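**Ticket 51: Scheduled PDF reports from Avum arrive with blank second page**

Opened: January 19, 2018
Reporter: Wanting Cui
Assigned: Murali Nadar
Priority: 2
Status: Closed

### Symptom

The overnight stock report for the Rikstead site is mailed as a PDF. Page one is correct. Page two has the header and footer but no table rows. Running the same report by hand from the web client gives a complete file.

### Environment

- Avum report server, Rikstead instance
- Scheduler runs under the service account `svc_report`
- Template: `stock_daily_v4`
- Mail relay: Hiveck

### Log

**MN:** Reproduced on the first try. Manual run as my own user is complete, scheduled run is not. Attachment size on the mail server matches the file in the output folder, so the relay is not stripping anything. Hiveck ruled out.

**MN:** Copied the template to `stock_daily_test` and scheduled it alone at a quiet hour. Same result. Load is not a factor.

**JS:** Check the row limit on the service account. Interactive users got a higher one in July when the audit reports went in. I don't remember whether the service accounts were included.

**MN:** They were not. `svc_report` is capped at 200 rows per query. Page one uses a summary query and stays under the cap. Page two joins stock to open orders and goes over it. The server cancels the query and returns an empty set with no error in the main log. There is a warning in the debug log:

```
WARN query cancelled: row cap reached (200)
WARN dataset ds_open_orders: returning empty set
```

**WC:** Can the report fail instead of sending a blank page? Purchasing used one of these and placed a duplicate order with Nikolovski. I have canceled it.

**MN:** Yes. There is a template option, `on_empty = abort`. It is off by default. An aborted run sends a notice to the template owner and no PDF.

**JX:** Raised the cap for `svc_report` to match interactive users. Restarted the scheduler. Please rerun.

**MN:** Rerun complete. Page two is populated. Compared row by row with a manual export, no differences. Run time went from 2 seconds to 45, still well inside the window.

### Cause

Row cap on the service account not updated with the other accounts.

### Fix

1. Cap raised on `svc_report`.
2. `on_empty = abort` set on `stock_daily_v4`.
3. Test template deleted.

### Open items

- Sille Dalsgaard to review the remaining service accounts for the old cap.
- Junhao Su to set `on_empty = abort` on the other scheduled templates.

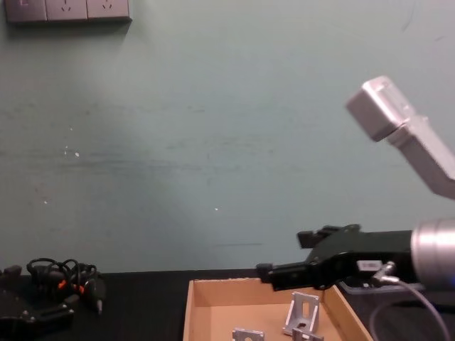
*Business Systems Support, Rikstead*

Resolution confirmed by Wanting Cui after the next scheduled run. Reopen this ticket if the blank page returns on `stock_daily_v4`. For any other template, open a new one and attach the debug log.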